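Vadlow Study Carrel, Light Wood Grain

Shop > Desks > Carrels and Cubicles > Vadlow

Item 803
Ships in flat cartons. Lead time varies; ask before you order for a start-of-term deadline.

We sell three carrels and this is the one we argue about most. The manufacturer's brochure calls it "a private sanctuary for deep work." It is a desk with tall sides and a couple of shelves. If you buy it as a desk with tall sides and a couple of shelves you will probably like it. If you buy it because the brochure says your students will concentrate better, we'd ask to see the study, and when we asked, there wasn't one.

What it is

One person sits at it. There is a desktop, a full side panel on the left and the right, a back panel, and two shelves overhead, one above the other. The light is a slim strip mounted under the lower shelf. Panels and top come in the same pale wood-grain finish, with the grain running upright on the sides. The brochure calls the finish "Nordic Calm." We list it as light wood grain and so does the packing slip.

Width inside the panels is enough for an open laptop and a notebook next to it. Two large art books open side by side is pushing it. The makers say it fits a 26 inch monitor. We tried one on its stand and it fits, but you lose most of the back of the desk, and a tall stand will put the top of the screen up near the light. A monitor arm is a bad idea here. The back panel was never meant to carry one, whatever the reseller forums tell you.

The shelves

The lower shelf runs the full width between the side panels and is the one people use. Pens, chargers, a box of tissues, a row of paperbacks. The gap between the two shelves is low, so anything tall goes on top of the upper one or on the desk. Binders stored upright will not go in the gap. We have had two returns over binders, which is why this paragraph exists.

Stated load is 13 pounds on the lower shelf, spread evenly. We think that is about right and we would not test it with reference books. The upper shelf has no separate rating in the paperwork, and the maker's reply when we asked was that it is "comparable." Treat it as lighter duty until someone puts a number in writing.

Small things roll. There's no lip on the front edge of the lower shelf, and a marker laid straight will find its way down to your keyboard sooner or later. Lanari makes a clip-on tray that solves this for people who care. It costs more than a clip-on tray should.

The light

The strip is thin and it sits back under the shelf, so it doesn't shine in your eyes at normal sitting height. That is the best thing about it. It is white, and there is one of it. The product sheet says "studio-grade illumination," and we can't work out which studio. For reading and typing it is fine. For drawing, sewing, or anything where color matters, bring a second lamp.

Expect some glare off the back panel. The finish isn't glossy exactly, but it does pick up a patch of light, and if your room already has bright ceiling fixtures you will see it. Pinning up a sheet of paper or standing something in front of it takes care of most of that.

The strip is wired to a plug-in adapter. The cord is short. Measure from the carrel to your outlet before you place an order for a whole row.
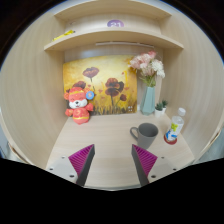 Vadlow carrel, number 21, with a poppy canvas propped against the back panel.

Using the back panel

People always ask whether they can hang things on it. You can stand things against it, which works well, because the desk is deep enough to leave working space in front of a canvas or a pinboard. Large pieces reach up toward the shelf and look a bit hemmed in, but they stay where they are put if the bottom edge has something to rest against. A strip of non-slip shelf liner is cheap and does the job.

We don't recommend screws. Adhesive hooks hold if you wipe the panel down first and leave it alone overnight. The cheap ones let go in summer. Tape with strong glue can lift the finish, and the warranty specifically says it won't cover that. We have seen a warranty claim for it refused.

Number stickers

If you order a set, you can have round number stickers with them, purple with white numerals. The usual spot is the rear surface between the two shelves, near the center. We have a complaint about this spot. From a standing position you can read the number well enough. From other angles the front edge of the lower shelf covers part of it, and in a long row that gets annoying when you are trying to find your seat. Ask for a second set and put them on the outside of the side panel. The maker will tell you one set is sufficient.

Noise

It doesn't block noise. Tall panels cut down on what you see from the corner of your eye, and for plenty of people that is worth the money. A person on the phone in the next carrel will sound like a person on the phone in the next carrel. The brochure says "acoustically considered." We considered it too. If you need quiet, look at the Ivard with the felt panels, which does take a little off the top end and costs a good deal more.

Putting it together

Allow up to 60 minutes for the first one, with two people. The side panels are heavy and awkward, and they need to be held upright while the back goes in. The second goes faster, once you have stopped reading the instructions, which skip a step between the back panel and the lower shelf. Feed the light cord through before you fix the shelf. If you forget, you will be taking the shelf off again.

Man-sik Byun in our warehouse has built more of these than anyone here and has rewritten the instruction sheet on a single page. We put a copy in every carton. Use his.

Tighten everything again after a month of use. The shelf fasteners in particular settle a bit. Don't use a power driver on them.

Cleaning

Damp cloth, then dry cloth. Skip the citrus sprays, which leave a film that shows up under the strip light. Ink comes off if you get to it the same day. Permanent marker mostly doesn't.

How it compares

The Du carrel is cheaper, with one shelf and no light. If you were going to bring your own lamp anyway, buy the Du and keep the difference. Its desktop is shallower and it feels a little less steady when you lean on the side panel, though we have not had one come back.

The Ivard is the upgrade. Felt, a better light with a dimmer, a proper cable slot. We like it and we still think most buyers don't need it.

The Vadlow sits between them, and the second shelf is what you are really paying for. Decide if you'll use it.

What you get

Desktop, two side panels, back panel, upper and lower shelf, light strip with adapter, hardware bag, instruction sheet (theirs and ours). Chair not included. Number stickers on request with orders of two or more.

Questions we get

Can carrels share a side panel? No. Each one is a complete unit. You can push them together, and the maker sells a connector bracket, but you will still have two panels back to back at every join. Allow for that when you measure your wall.

Is it real wood? The listing we were given says "wood-look surface." We asked what is underneath and are waiting on a straight answer. Buy on the assumption that it is a board with a finish on it.

Does it work for kids? The desk height is fixed and set for adults. A school in our area bought a set for fifth graders and ended up ordering footrests.

Can I return one I have assembled? Yes, but you pay the freight, and it has to go back in its own cartons. Keep the cartons until you are sure.

Will the price drop? It usually does in October, when the maker clears stock for the new finish colors. The carrel itself doesn't change. If you can wait, wait.

Replacement parts

Light strips, adapters and shelf fasteners are kept on hand. Side panels are special order and the grain may not match the ones you have. Quote item 803 when you write in, and tell us left or right as seen from the chair.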